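Workshop Tips: Teaching a Simulated Arm to Open a Door

These are notes from the Jarkel bench, collected by Guilan Zeng for people who write the control and planning code. Most apply to any lever handle task in simulation. Our planner is called Pan, and the settings named below are from its August release.

1. Look at the wrist view before you touch the planner

Save a few wrist frames from the start of every run and go through them by eye. A bad camera mount shows up right away, and so does a wrong start pose. If all you have is tile, a flat wall and open fingers, the detector has nothing to find. Have the arm search for the door first and hold off on grasp planning until there is a detection. 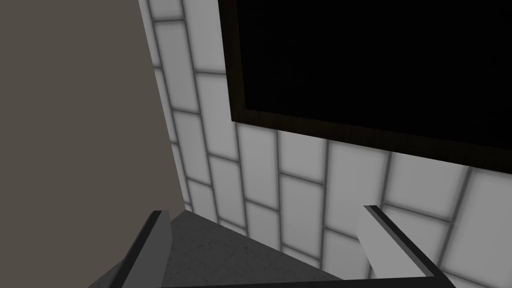 2. Keep the search short

We allow 14 search poses per run. Order them by how much new wall each one uncovers, and stop at the first solid detection. Going back over old poses wastes time and fills the log with near copies.

3. Check the handle estimate at close range

A pose that looks fine from far off can be a finger's width out once you get near. Run the estimate again at the pregrasp point and compare the two. If they differ by more than 16 mm, back up and start the approach over.

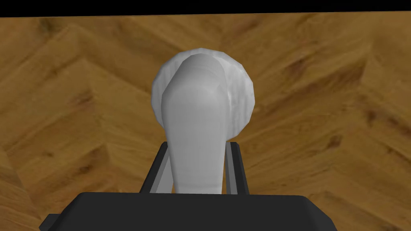
Contact checks deserve their own function in Pan. Do not bury them in the motion loop, where a changed timeout can switch them off without anyone seeing it. With a finger on each side of a pale lever and a little space still showing on both sides, as here, an overlap test on bounding boxes may already report a grasp. Test for force on both pads as well, and hold the result for 20 control steps before you let the arm turn anything.

4. Use plain textures last

Herringbone wood is hard on edge detectors. The seams give long diagonal lines that can outscore the outline of a lever. Tune on the busy door first, then try the plain ones. Going the other way cost us most of a week – the thresholds all had to be redone.

5. Log the open width along with the pose

Gripper width is the first thing you want when a run fails, and it is easy to leave out. Write it on the same line as the joint angles and the detection score. The Sellbridge log viewer will plot all of them together if the column names match.

6. Name your targets

If more than one handle can come into view, give each an ID at the first detection and carry it through the run. Picking the highest score on every frame makes the arm drift between them. In run 915 the target changed twice during a single approach. 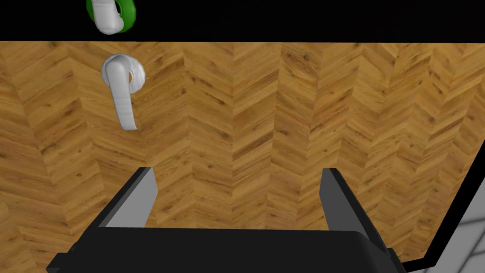
Fingers open and clear of the white lever, with part of a second handle and its green ring at the top.

7. Back out the way you came

Store the approach path and play it in reverse for the retreat. A fresh plan from the handle can swing the wrist into the door. Flurkent users need to turn on path caching first – it is off by default.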